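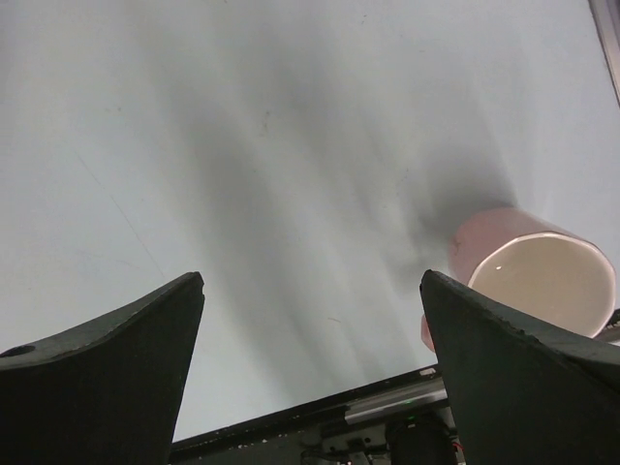
PART TWO: TABLEWARE IN USE
Chapter 6. Mugs and Plates on the Work Surface

6.1 Scope of the chapter

The mug is the most frequently handled piece of tableware in most households and staff kitchens. It is lifted by the handle, held by the wall, set down on the base and stored by the rim or by the hook. Each of these contacts leaves its own pattern of wear on the piece and on the surface under it. This chapter covers the form of the mug, its placement on a table, and its relation to the plate. Cups with saucers are treated in Chapter 7, and glassware in Chapter 9.

The reader should already know the terms for ceramic bodies and glazes given in Chapter 3. Dimensions are left to the tables at the end of the chapter.

6.2 Parts of the mug

Five parts are named in this book: the base, the wall, the rim, the interior and the handle. The base is the part that meets the table. On many mugs it turns into the wall through a rounded edge, which chips less readily than a square one. The wall carries the outer color. The interior is often finished in a lighter color than the wall, as on a dusty pink mug with a cream-beige inside. A light interior shows tea and coffee stains early and makes inspection after washing faster.

The rim is the part most exposed to damage. It should be checked under a low side light, with the mug turned slowly through one full rotation. A sound glossy rim returns an even line of light. A break in that line is either a chip or a variation in the glaze, and the two are told apart with a fingertip. Small variations in the roundness of the rim are common in slip-cast ware and are not counted as faults.

The handle is joined to the wall at 2 points. Brabec (see Further Reading) calls these the upper and lower seats, and his terms are used from here on.

6.3 The surface

A pale, smooth tabletop is convenient for sorting tableware, but it records use. Thin scratches and small dark specks build up on it. Unglazed foot rings are the usual source of scratches in staff kitchens, where mugs tend to be pushed across the table – lifting them is slower. In the Udham canteen survey, Vojtěch Brabec logged 2,849 mug placements over one February and found that 98 of them ended with the base overhanging the table edge.

6.4 Laying out a mixed set

A mixed set is one in which the mugs do not match each other or the plate. Such sets are normal in shared kitchens. The recommended order of work is as follows.

Wipe the surface and let it dry.
Place the plate first, toward the rear.
Place the mugs one at a time, leaving a hand's width between walls.
Turn the handles to the side from which they will be picked up.

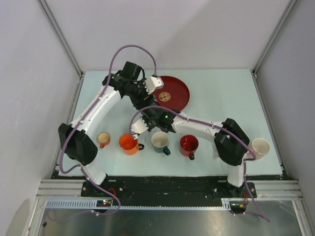
Figure 6.2. Mixed set of mugs with a dark red plate toward the rear of the table.

A plate with a raised rim needs more clearance than a flat one, as the fingers must pass under the edge. Where the plate carries a central emblem, the emblem should face the user. Metallic decoration is hand washed unless the maker states otherwise.

Color is the simplest way to assign mugs in a mixed set. Floor Goossens describes a system used at the Urnuvbridge day center, in which each regular visitor kept one color and the spare mugs were held on a separate shelf – a method taken up again in Section 6.7.

6.5 Terms introduced

Seat: the point at which the handle joins the wall.
Clearance: the free space around a piece needed to lift it.
Mixed set: see 6.4.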